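**Bristum table oil, 300 ml**

A clear oil for bare and previously oiled timber. It goes on with a cloth, dries to a low sheen and can be topped up at any time without sanding back to bare wood. Made by Dunleavy and sold in a tin with a screw cap.

We stock it in two sizes. The 300 ml tin will see to a kitchen table and a couple of chairs. If you have floors or worktops to do, look at the larger tin on the Priron page, as it's the same recipe in a different range and works out cheaper.

## What it's for

- Dining tables, desks and workbenches
- Shelves and window boards
- Chopping boards, once fully cured
- Tool handles

It isn't meant for outdoor furniture. The sun breaks it down over a summer and you'll be doing the job again by September. For benches and gates use Sistum exterior oil.

## Colour

Bristum is sold as clear, but every oil darkens wood a little. Oak and ash turn a shade warmer. Walnut goes noticeably deeper. On pine the change is small at first and builds up as the wood ages. If you want to know how your table will look, wipe a patch on the underside with a damp cloth. The damp colour is close to the oiled one.

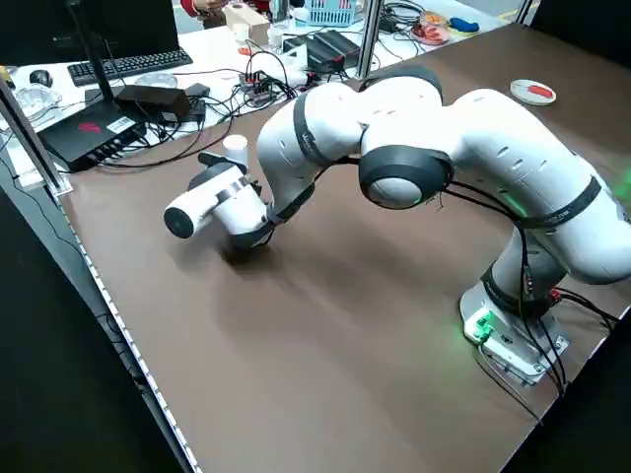

Wood that has been stained keeps its stain, provided the stain was water-based and has dried overnight. Spirit stains can lift when the oil goes on. Try a corner first and check the cloth for colour.

## How to apply

1. Sand along the grain, finishing with a fine paper. Vacuum the dust and wipe over with a dry cloth.
2. Shake the tin. Pour a little oil on to a lint-free cloth and rub it in along the grain.
3. Leave for 15 minutes.
4. Wipe off everything that hasn't soaked in. Any oil left standing on the surface will go sticky.
5. Let it dry overnight, then repeat. Two coats are enough for most hardwoods. Softwood may take a third.

Work in a room you can air, at 15 to 20 degrees. In a cold garage the oil thickens and takes far longer to dry. Keep hot pans and wet glasses off the table for a week after the last coat – it will feel dry well before it has hardened.

## Oily cloths

Cloths soaked in this oil can heat up and catch fire on their own if they are screwed up and left in a bin. Lay them flat outdoors until they are stiff, or soak them in water and put them in a sealed metal container.

## Looking after the finish

Wipe with a damp cloth and dry straight away. Avoid spray polish and anything with bleach in it. When water stops beading, clean the table, let it dry and put on one thin coat. Small scratches and ring marks can be rubbed with fine paper and oiled on their own.

## Questions we get

**Can I put it over varnish?** No. The oil has to reach the wood, so varnish must come off first.

**Does it smell?** Yes, slightly nutty, for a few days.

**How long does an opened tin keep?** A year if the cap is tight. Throw it out if a skin has formed.

## Delivery and returns

Sent by road only, as oil can't go by air post. Unopened tins can be returned within 20 days. For trade orders, write to Elli Rissanen in the shop. Questions about older finishes go to Vichien Ongart, who works in the furniture repair room and replies by email.

Page last checked 3 February 2025.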